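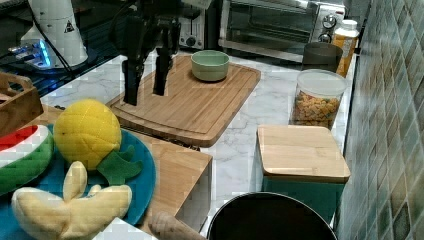 Photo: Liliana Lo Presti

The plush pineapple is an easy shift. Manuela Galli has trained kitchen arms at Wesance for two years, and she would rather talk about the bowls. A gripper that can pick up a stuffed banana all morning may still fumble a small ceramic bowl on a cutting board, and then somebody has to walk over and set it straight.

That somebody used to be a prep cook. Galli was one of 15 people the company took on from catering jobs, with the promise that the machines would spare them the dull parts. What she does now is put things back where they were, press a key and wait.

"I make fewer sandwiches," she says. "I wouldn't call it less repetitive."

Her manager, Themba Mabaso, talks about new skills and steadier hours. The hours are steadier, and her wrists hurt less. The skills are harder to pin down. Asked which of them would count at another employer, Mabaso mentioned patience.

Pay has gone up 5 percent. The cooks' old job title was dropped in August, and Galli still writes it on forms.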